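The Box of Plugs That Became a Lending Shelf

The Flusier tool library keeps its most borrowed things closest to the door, and the most borrowed thing of all last July was a power strip. The woman who runs the electrical shelf still lights up when she talks about it.

"People come in for a drill," she says. "They go home with a drill and a power strip, and then they call and ask if they can keep the power strip another week!"

We met at the library's back table in the old Lasier building, over tea that went cold while she talked. She used to rent out lighting for weddings, and she has opinions about cords (lots of them, delivered at speed). She likes a flat plug. She likes a switch she can find with her thumb in the dark. She can't stand a strip where one fat charger blocks the socket next door.

The shelf started with a single box left on the step after a moving sale on Ellis Street. Inside were extension cords in a knot, a desk lamp, a bag of travel adapters and a few strips from overseas. "I thought, oh, this is treasure," she says. "Everybody else thought it was a box of cords."

The overseas pieces are her favorites. Several families in the neighborhood moved here from abroad and brought small kitchen things along with them, and others are packing to go the opposite way. She keeps the foreign strips in their own bin with a bright label, and she doesn't let one leave the building until she has talked through voltage with the borrower. That talk takes a while. She enjoys every minute of it.

"A kettle from one country and a wall from another, that's where I slow everybody down," she says. "The plug fitting into the hole tells you nothing about what's coming out of it. Read the label on the thing you're plugging in. Then read the label on the strip. Then come and see me anyway."

I asked which kind she would pick for a small desk, and she had the answer before I finished the question. Something short, with rounded ends, and a mix of sockets on top.

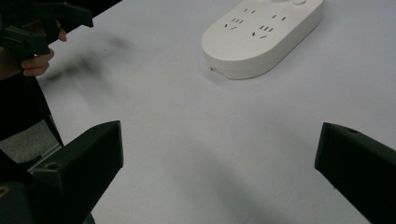
A rounded white power strip with small two-slot outlets and larger multi-slot ones, the type common in China.

"See, I love a mix," she says. "A lamp goes in a little one, and you save the bigger ones for whatever has the awkward plug. And those soft ends! I've had square ones take the paint right off a table leg."

Her own desk at home has 2 strips on it, and she admits she has rearranged them more often than she has rearranged the furniture. One is for things that stay plugged in all the time. The other is for things that come and go, like the phone, the camera battery and the glue gun. She switches that second one off when she goes to bed.

The library, which shares its catalog with the branch over in Gavau, logged 1,414 loans last year. Of those, 400 came off the electrical shelf. She had guessed lower and was thrilled to be wrong. Some of it was students, some was people working from kitchen tables, and a good chunk was one very long yard sale season.

What does she check when a strip comes back? She picks it up and shows me with her hands before she gets to the words. She runs a finger along the cord, end to end, feeling for flat spots. She looks hard at the place where the cord goes into the case. She looks for browning by the slots, and she sniffs it. "I do sniff it, yes. If it smells like a hot hair dryer, it's out." Then she wipes the case down with a dry cloth, unplugged of course, and winds the cord in loose loops.

Tight winding is the one habit she would love to cure in all of us. "People wrap it around and around like they're mad at it," she says. "Big loops. Let it relax."

She has 7 strips waiting to be tested before the summer rush, and a borrower's note taped to the bin asking for something with a longer cord. She's already looking. If you have one at the back of a closet, she would be delighted to take it, knots and all, any time the front door is open.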